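Ticket 1559 – Cell 3, pick and place, bench layout rule
Queue: Skiradex bench support
Status: closed, rule amended

Reported: The gear-to-plate task was refused by the pre-run check 80 times out of 207 attempts. Message each time: "bench not clear". Operators had been overriding it, against section 4 of the Drello bench rules.

First check: Controller log reviewed. No joint faults, no grip faults. The refusals all come from the layout check.

Second check: Section 4 says the bench must be "clear of loose items". It gives no boundary. Some operators read it as the whole table, others as the foam pad only. The check script, written by Rai, uses the whole table. 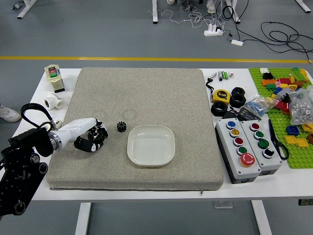

Proposed wording: the pad is the work zone and may hold only the part and its target. Anything else on the table stays off the pad. Hand tools, scissors included, are to be put away before power is applied to the arm. Emergency stop to be within reach of the operator and nothing placed in front of it.

Comment from safety desk: agreed, with one addition. People stay outside arm's reach of the mount while a run is live. An override now needs a ticket number.

Change made: script limited to the pad area, version tag Zesow-89. Tool check kept as a separate line on the start sheet.

Retest: refusals stopped with the pad clear. A spare part left on the pad on purpose was refused correctly.

Outstanding: the printed copy of section 4 at cell 3 is still the old one. Replace by end of March.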